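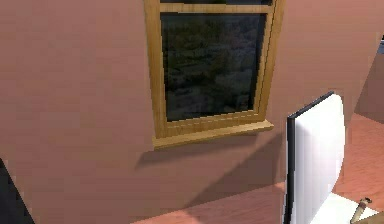
Please could somebody explain, a listener wrote to us in May, how an ordinary person gets a recording on to Rarkier, when the website only seems to talk about people who already know how to do it? It was a very fair point and we felt a bit sheepish reading it, so we have rewritten these pages from top to bottom.

Home Listen again Make a programme FAQ Contact

Sending us your audio: frequently asked questions

What is Rarkier?

Rarkier is the weekly magazine programme on Zuncombe community radio, made up almost entirely of short recordings by people who live in and near the town. We have had pieces on bus timetables, a disputed footpath, learning to swim at seventy, and one very long argument about bins that we had to split over two weeks. If it matters to you and you can talk about it for a few minutes, we would love to hear it.

Do I need any experience?

None at all! Most of our contributors had never held a microphone before their first piece, and quite a few told us they hated the sound of their own voice. You do get used to it, and our editors will go through your recording with you as gently as you like.

How long should my piece be?

We ask for 4 minutes or a little under. It sounds like nothing when you are planning it and like an awfully long time when you sit down to talk, so do have a practice run with a clock in front of you. If your story really can't be told in that time, send us a few lines about it first and we'll see whether it might make a two-parter.

Can I borrow a recorder?

Yes. We have a small stock of them at the Chukwu Rooms, where the studio is, and you can keep one for 2 weeks. There's no charge. Bring something with your address on it, and please return the furry wind cover along with the machine – they are forever going missing and they cost more than you'd think. You are also very welcome to use your own phone, which will do the job nicely in a quiet room with curtains and a carpet. Kitchens are hard work because of the fridge.

How do I send the finished recording?

Through Pustix, the upload page linked from Make a programme. You don't need an account. Choose your file, type your name and a contact number, and wait for the green tick before you close the page. Large files can be slow in the evening, so if yours seems stuck, leave it be and have a cup of tea. If it still won't go, you can bring it to us on a memory stick and we'll copy it across while you wait.

Which type of file do you want?

WAV if you have the choice, MP3 if you don't. If those letters mean nothing to you, send whatever your phone makes and we'll sort it out at our end.

May I interview other people?

Please do. Ask them first, and then ask them again once the recording is running, so that their agreement is on the tape. They should say their name and that they are happy for the interview to be broadcast. For anybody under sixteen we need a parent or guardian to sign the form, and we can't put the piece out until it has reached us.

Can I report on a court case or a complaint against somebody?

Possibly, but do ring us before you record a word. There are strict rules on what may be said while a case is going on, and they apply to a small station just as much as to a big one. The same goes for naming a neighbour, a landlord or a local business in a complaint. We would have to give them a fair chance to answer, and that takes a little time. We have run several pieces of this sort and are glad we did, so please don't be put off asking.

Can I use music?

You can use music you have made yourself. For anything else, tell us the title and the performer and leave the track out of your file, and we'll add it in the studio, where we are covered by our licence. Music playing faintly in a café behind your interview is a nuisance to edit round, so try to find another table.

Will you change what I've said?

We trim coughs and long pauses, and sometimes we move a good bit nearer the beginning. You'll hear the edited version before it goes out. If you feel we have bent your meaning, say so and we'll put it right, or you can withdraw the piece altogether with no hard feelings.

When will I hear back?

Usually within a fortnight, though it is longer in August when half of us are away. We had 517 recordings sent in last year, up a good deal on the year before, and every one of them was listened to from start to finish. We can't broadcast them all, I'm sorry to say, but you will always get a proper reply.

Do you pay?

No, I'm afraid we don't have the money. We can refund bus fares to the studio if you keep the ticket.

Who owns the recording?

You do. We ask for permission to broadcast it and to keep it on the Listen again page, and you are free to use it anywhere else.

Get our newsletter once a month. Enter your email address to sign up.

Contact us | © Zuncombe Community Radio | Back to top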